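Cell rules checklist: cable dress section

tolliver_k
Has anyone else had the new Trernus checklist pushed on them? Our integrator, Clirkmont, wants it signed before every bin picking trial. 90 items. I read all of it and I doubt the person who wrote item 8 has ever stood next to a running arm. It says no cable may form a loop "at or near the wrist." Near is not a measurement. 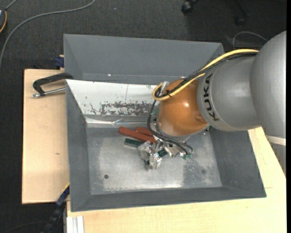 My other complaint is the fixture section. Item 9 says the bin must be "rigidly secured" and leaves it there. Clamps? Bolts? I've failed and passed the same setup in one afternoon depending on who held the clipboard.

azucena.o
I helped review an early draft, so blame me for some of it. The loop rule came from snags. A loop has slack for the wrist to turn, sure, but it can also catch a bin wall when the arm reaches down at an angle. What would you write instead?

tolliver_k
Run the wrist through its full range at slow speed, with the tool at the lowest pick point, and watch the cables. If they touch anything or pull tight, fail. I'd sign that.

wrenchmonkey783
Disagree. "Watch the cables" is worse than "near." Two people watch, two answers. At least a flat ban is the same on every shift.

tolliver_k
Then every arm in my shop fails on every shift, and people tick the box anyway. Seen it with the last checklist.

fundosura_dan
We use clamps on trial bins at Fundosura and bolts once it goes to production. Push test by hand before each run, write down if it moved. Bermúdez cell does the same. No idea if that counts as "rigidly secured" but no auditor has complained.

wrenchmonkey783
No complaint from an auditor isn't evidence of much.

azucena.o
Fair. I can send the slow speed wording to the Trernus people, they take comments until the end of May. Signing as Azucena Ocampo so they know where it came from. No promises on item 9, that one was argued over for weeks.

tolliver_k
Send it. I'll believe it when I see a revision.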